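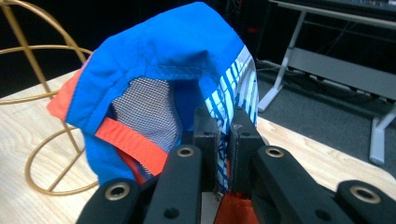
Folding small soft things: is it worth the bother?

Every few months somebody decides that the rest of us have been putting our clothes away wrong. Last time it was rolling. Before that it was standing T-shirts on end like files in a cabinet, which works very well until you take one out and the others lie down. Now the fashion is for folding the small stuff: caps, sun hats, swimming things, children's lined shorts, anything with a mesh inside and a bit of contrast trim round the edge. Several readers wrote in to ask whether we would try it, and two of them sent the same leaflet, from a storage firm called Trummer, so I gave in and spent most of September on it.

I should say where I stand. I have a drawer in the hall where small soft things go, and the method up to now has been to open it, drop the thing in and lean on the front until it shuts. I was prepared to be converted. I was not expecting it.

The Trummer leaflet is a handsome thing, printed on thick paper, and it promises that a proper fold will save "up to 90 minutes a month". I tried to work out where I might be losing ninety minutes a month in the hall drawer and couldn't get anywhere near it, even counting the morning I emptied the lot on to the floor looking for a glove. "Up to" is doing a lot of work in that sentence. A quarter of an hour is also up to ninety minutes. So is nothing.

Still, on to the method. You lay the item flat, smooth it "from the heart outwards", turn the edges in, fold it in thirds and stand it upright in a divider. With a tea towel this is child's play. With a pillowcase, the same. The trouble begins as soon as the thing has a shape of its own, and most small clothes do. Somebody has gone to the trouble of sewing two curved panels together so that they will go over a head or round a bottom, and a curved seam doesn't lie flat because you have asked it to. You press one side and the other side gets up.

Linings make it worse. A bright outer layer, a mesh inside and a band of trim are three different cloths that all want to do different things. The outer is usually slippery and the mesh clings to itself. The trim, being thicker, decides where the fold will be, and it's never a third of the way along. I had a good deal of this sort of thing to get through, blue and orange being what was in the shops the year we bought most of it, and by the end of the first evening I had a row of small padded lumps that looked like the leaflet only if you stood in the kitchen.

I then did the obvious thing and went back to see how they lasted. By the next morning, two had opened. By the end of the week the row had been used by a normal household, meaning people had pulled out what they wanted and put back what they didn't, and there was no row. The dividers were still there. The clothes were lying across the top of them.

A word on dividers, as that is really what the leaflet is selling. The Trummer ones come in a set of 4 and clip together, and they are perfectly decent. They are also a little too tall for my drawer, so it will not close with them in unless you trim them. I tried a shoebox lid cut down to size and could tell no difference in use, apart from the colour. If you already have the set, use it. If you haven't, I would look in the recycling first.

What about the rival school? The Skiklow people, whose booklet has been going round the Juladville swap shelf, are against folding altogether. They would have you tuck everything into itself: turn the crown of a cap down inside the brim, push a pair of shorts into its own waistband, and so on, until you have a neat parcel. I found this more sensible for anything stretchy. It does hold, and it survives being rummaged. It is hard on anything stiffened, though, and I wouldn't do it to a hat with a peak I cared about. The booklet says there are "over 300 tucks" to learn. I learned one, and it did for everything I had.

The booklet also has a page of history, where we are told that the tuck goes back to 1643 and the packing of soldiers' caps. No source is given. I'm always suspicious of a date that exact attached to something that anyone with a cap and a pocket would have done without thinking, and I'd have believed it sooner if they had just said "a long time ago".

There was one idea in all this that I am keeping, and oddly it's in both. Before you put a small item away, pick it up by its thickest point, usually where the trim meets the seam, and let the rest hang. Give it one shake. The lining drops back where it belongs, any sleeve or strap that has gone inside out shows itself, and you can tell whether the thing is clean and whether anyone still fits it. I found more in that one movement than in the whole business of thirds. A fair amount of what I shook went straight into the Plorton bag for the next collection, and that has done more for the drawer than any folding.

Which brings me to my main complaint. Neither the leaflet nor the booklet ever suggests owning less of it. You can see why a firm that sells dividers would keep off the subject. But a drawer that is two-thirds full will put up with more or less any treatment, including mine, and a drawer that is crammed can't be rescued by geometry. I took out what was too small, what had gone baggy, and the faded things we were apparently saving for painting in. After that everything fitted, dropped in anyhow, and the front shut without leaning.

For those who want to try for themselves, my findings are as follows.

Fold: tea towels, pillowcases, flat scarves, plain vests.

Tuck: swimming trunks, leggings, knitted hats, soft sun hats.

Leave alone: anything with a peak, a wire, a stiff band, or a lining that is sewn in at one end only. Lay these on top, the right way out.

Iron: none of it. The leaflet recommends pressing small items before folding "for a crisper result". I did one, to be fair to them. Please check the label before you put an iron anywhere near mesh, as a good deal of it is synthetic and will not thank you.

Readers with small children may find that all of the above lasts until bath time. One wrote to say that she keeps a single open basket by the back door for summer things and another for winter, and has never folded a hat in her life. Her letter ran to three lines and I've been thinking about it ever since.

The Trummer set, lightly trimmed, is on the swap shelf at Juladville for anyone who would like it. The leaflet is with it. Next month we look at whether you need a separate cloth for glass, a subject on which I already have my doubts, so if you have a favourite please send it in before I make up my mind.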